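2019-05-03
Did my morning cards before the drive to Tornville. Drew the Hermit again, three days running.
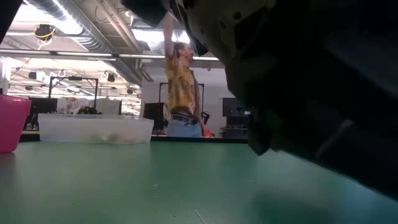 The medium at Stodo charged 187 for the hour. She said my grandmother was near and spoke of a garden gate, which I wrote down. I want a reading cloth in a plain teal-green like that tabletop, with no pattern to pull my eye off the cards. Next sitting costs the same. I have not decided. 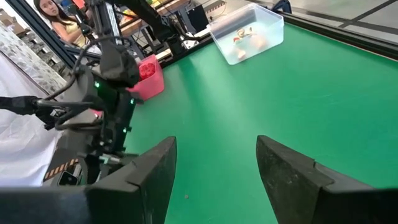 Green tabletop, black gripper open.

Slept badly. No dreams to note.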